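Evening Cooks Wanted for the Thomas Street Supper Club

Do you love feeding people? We do too! Grullier is a small neighborhood kitchen that puts on shared suppers, and we're looking for 2 part-time cooks to join us through the spring. You don't need restaurant experience — if you can make a big pot of soup that people go back for, we'd like to meet you.

Shifts run 3 hours, two evenings a week. You'll plan a simple menu with Tania Dewan, prep with the rest of the crew, and sit down to eat with our guests once the food is out (this really is the best part!).
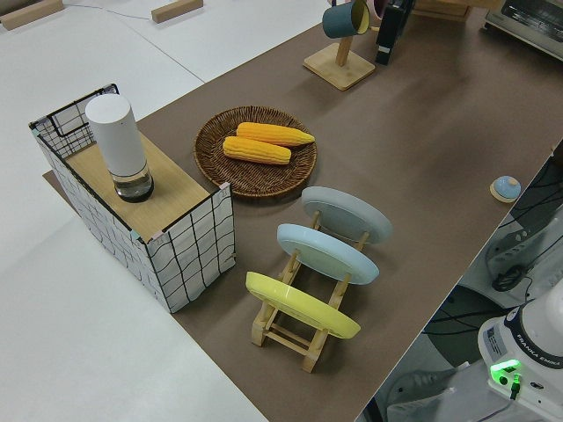 We change the menu with whatever the growers at Ruvolness send over, so it helps if a crate of turnips makes you happy. Last January it was mostly cabbage, and we had a great time with it. Pay is hourly, supper is included, and we'll cover your food handler course if you haven't taken one.

To apply, send a short note to Krishnamoorthy Annamalai at the Grullier front desk by 1/11/20. Tell us when you're free and describe one dish you could cook for six people. Resumes are welcome but optional.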